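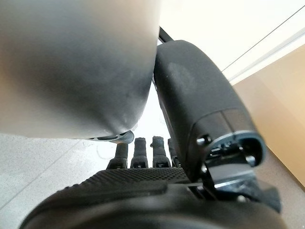 Gayan Kumarasinghe wrote to me after my last piece and argued that a grasp planner should never see the wrist camera at all. Let the fixed cameras find the object, he said, let the planner pick a pose, and leave the hand to its joint encoders. Anything else adds delay and gives you one more thing to calibrate.

I disagree, though he's right about the delay. Our wrist stream reaches the controller nearly 81 milliseconds behind the encoders, and we run the finger loop every 2 milliseconds. You can't close a fast loop on pictures that old. You can still use them to decide whether the approach is worth finishing.

What the wrist view is good for

On a five-fingered hand the thumb takes up a lot of the picture. It hides part of the finger row, and which part depends on how far it has swung. Most people I talk to treat this as a fault in the mounting and ask for a bracket that moves the camera. I'd leave the camera where it is and fix the software. We know the thumb angle from the encoder and we have the hand model, so the planner can work out which pixels belong to the thumb and ignore them.

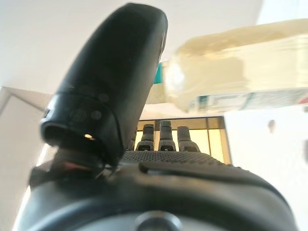 Orkulix, the planner we use, didn't do this when we took it on. It ran its segmentation over everything and handed back one confidence number. A dark thumb in the middle of the image dragged that number down, the planner backed off, and the log said "low confidence" with no hint as to why. We spent most of August tuning thresholds that had nothing wrong with them.

The mask took 400 lines, and a good share of those are tests. It should have been in the planner from the start. Any perception program sold for use with a hand should know what the hand looks like.

Clear plastic is a harder case. Masking the thumb does nothing for the edges of a transparent container, and I don't think a better confidence score would either. There I'd sooner have the planner report that it can't place the edge and let the controller close slowly on contact.

The same goes for bright floors. Auto exposure settles on the dark hand and the background goes white. Set the exposure from the unmasked pixels and you get some of the floor back, at the cost of detail on the fingers, which the encoders already cover.

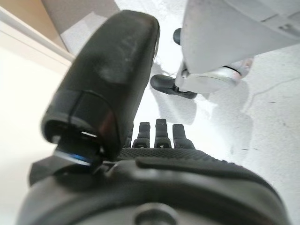
Keep the logs together

My other complaint is with tooling. Our viewer shows camera frames in one window and joint states in another, each with its own clock. To check one failed approach I have to line them up by hand, and it takes 20 minutes if I'm lucky. Store the thumb angle, the mask and the planner's decision with every frame, under one timestamp. The files get bigger and I can live with it. Gayan can keep his encoders, and he'd find them easier to read this way too.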